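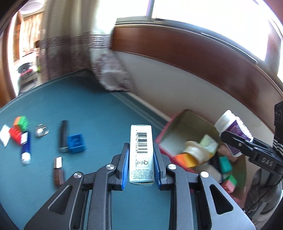 Mais si on déclasse le disjoncteur pour la température, autant prendre directement le calibre au-dessus, non ? Question posée à la fin du dernier cours, et elle est bonne. Réponse courte : non. Le calibre au-dessus protège moins bien le câble, qui lui aussi chauffe dans la même armoire. Réponse longue ci-dessous, à reprendre avant le TD.

Chapitre 4 – Disjoncteurs basse tension, choix et réglages
Notes de cours, version provisoire, 20 décembre 2020

4.1 Rappels

Disjoncteur = coupure + protection, refermable après défaut (une fois la cause trouvée, pas avant). Deux déclencheurs dans le même boîtier :
- thermique : bilame, surcharges, lent. Temps inverse.
- magnétique : bobine, courts-circuits, quasi instantané.

Grandeurs à connaître par coeur : In (courant assigné), Ir (réglage thermique), Im (réglage magnétique), Icu (pouvoir de coupure ultime), Ics (pouvoir de coupure de service). Ne pas confondre Icu et Ics, faute vue dans une copie sur deux.

4.2 Condition de base

Ib ≤ In ≤ Iz
Ib : courant d'emploi. Iz : courant admissible dans le câble, APRES facteurs de correction (température, groupement, mode de pose). Pour un appareil réglable, remplacer In par Ir.

Exemple : Ib = 59 A. Calibre normalisé suivant : 63 A. Vérifier Iz ≥ 63 A une fois corrigé. Si Iz tombe à 60 A, le 63 ne passe plus. On augmente la section, ou on prend un réglable avec Ir à 60 maximum.

4.3 Déclassement en température

Un disjoncteur modulaire domestique est étalonné à 30 °C, un modulaire industriel ou un boîtier moulé souvent à 40 °C. Lire la notice. Dans l'armoire il fait plus chaud, donc le bilame part plus tôt. D'où la question du début. On corrige avec la table du constructeur, on regarde si Ib passe encore, et seulement après on touche au calibre, en revérifiant Iz. Penser aussi à la ventilation et aux intercalaires entre appareils, ça suffit parfois.

L'altitude : au-dessus de 2 000 m l'air isole moins et refroidit moins. Tension d'emploi et courant à corriger tous les deux. Rarement demandé à l'examen, mais ça existe en vrai (stations, relais).

4.4 Courbes B, C, D

B : magnétique entre 3 et 5 In. Grandes longueurs, générateurs.
C : entre 5 et 10 In. Usage général.
D : entre 10 et 20 In. Moteurs, transformateurs, fort appel de courant.

Piège classique : mettre du D partout « pour que ça ne saute pas ». En bout de ligne le courant de défaut peut rester sous le seuil magnétique, et là c'est le thermique qui travaille, beaucoup trop lentement pour la protection des personnes. Donc toujours vérifier Ik min en bout de câble.

4.5 Pouvoir de coupure

Icu ≥ Ik présumé au point d'installation. Sauf filiation (voir 4.7). Ik max se calcule au plus près de la source, Ik min au plus loin. Le premier sert au pouvoir de coupure, le second au réglage magnétique. Faire un schéma, noter les deux valeurs à chaque noeud, sinon on s'y perd. 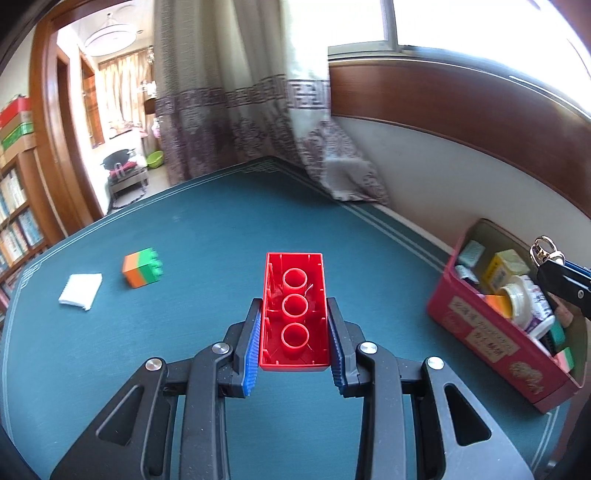 4.6 Chambre de coupure. A l'ouverture des contacts un arc s'établit, il faut l'allonger, le fractionner, le refroidir. L'arc monte entre les cornes sous l'effet du champ magnétique et entre dans un empilage de tôles isolées les unes des autres. Chaque intervalle ajoute sa chute de tension ; quand la somme dépasse la tension du réseau, le courant est forcé vers zéro. Pour l'idée d'un volume creux découpé de l'intérieur, penser à la grosse brique rouge retournée : parois minces, nervures, trois tubes alignés dans la longueur. L'analogie s'arrête à la forme, dans la chambre les tôles sont en acier et le gaz doit pouvoir sortir par l'évent. Ne jamais obstruer l'évent, distances de sécurité dans la notice.

4.7 Sélectivité et filiation

Sélectivité : seul l'appareil juste en amont du défaut s'ouvre.
- ampèremétrique : on écarte les seuils. Rapport des calibres de 2 en première approche, puis tables.
- chronométrique : on retarde l'amont. Il faut un appareil qui tienne Icw.
- énergétique : tables constructeur uniquement.

Filiation : l'amont aide l'aval à couper, donc Icu aval plus faible autorisé. Valable seulement pour les associations essayées, on ne mélange pas les marques au hasard.

Pour le TD : le départ atelier de Trukness, schéma distribué, catalogues Drurkow et Ragnarsson au choix (un seul des deux par groupe). Rendre les courbes superposées sur papier log-log, avec Ik max et Ik min reportés. Calculatrice autorisé, logiciel non.

A lire avant avril : chapitre 5, différentiels. Types AC, A, F, B, et pourquoi un variateur peut aveugler un type AC.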